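We use cookies to remember your settings. By continuing to read you agree to this. Accept / Settings

Why does marker come off a whiteboard, but not off your shirt?

By Marit Nyberg

Maybe you have tried this at school. You write your name on the whiteboard, you wipe it, and the name is gone. Then you find a spot of the same marker on your sleeve, and that one does not go away, even when your father washes the shirt two times. It is the same ink. So why is it so different?

To understand it, we must first look at what is inside the marker. Ink is a mix. One part is the color, a very fine powder. Another part is a liquid that carries the color out through the tip. In most whiteboard markers this liquid is a kind of alcohol. It dries very fast in the air, and you can smell it when you take off the cap. (Do not sniff it on purpose, it can give you a headache.)

There is also a third part, and it is the clever one. It is something a little oily, which we call a release agent. "Release" means to let go. When the alcohol has gone into the air, the color stays behind as a thin dry skin, and the oily stuff helps to keep this skin from sticking to the board. It only rests there. When you push something soft over it, it breaks up into crumbs.
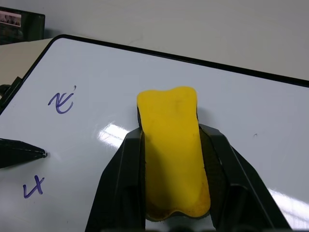 A yellow eraser and a whiteboard.

Now we look at the board. It feels smooth as glass under your finger, and some boards really are glass. Others are steel with a hard shiny coat. A smooth surface has almost no holes, so the ink has nowhere to hide.

Your shirt is another story. Cloth is made of threads, and every thread is made of many thin hairs twisted together. Between them there are thousands of tiny gaps. The liquid runs into the gaps before it dries and takes the color with it. Paper does the same thing, and so does the wall in your room, so please do not test it there.

What about permanent markers? They have color and a fast liquid too, but instead of the oily part they have a sticky part, a resin. It works like glue. When it dries, it holds on to the board.

But there is a trick! If somebody wrote on the board with the wrong marker, draw over the line with a whiteboard marker, and wipe it quickly. The fresh alcohol makes the old ink soft again, and often both come off together. Ask an adult before you try it.

An old board can become gray and hard to clean. Its coat gets small scratches after many years, and now the ink has places to hide, almost like in the shirt.
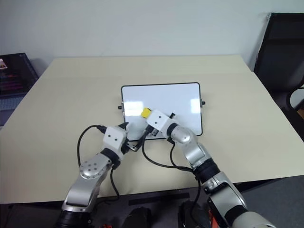 Linnea Solberg wrote to us that her class left a drawing of a whale on the board from Monday and over the whole winter break, and in January it would not wipe off any more. This can happen. With time the ink dries more and more and holds harder. A damp cloth helped in her class, but they had to rub for a long time.

Comments (2)

Jhun Cruzado
My daughter is 4 and wanted to know if the crumbs are "dead ink". I said yes. Thank you for the trick with drawing over, it saved our fridge door.

Sekar Lumenta
Can you write also about chalk? We have still a green board at our school and I like it more.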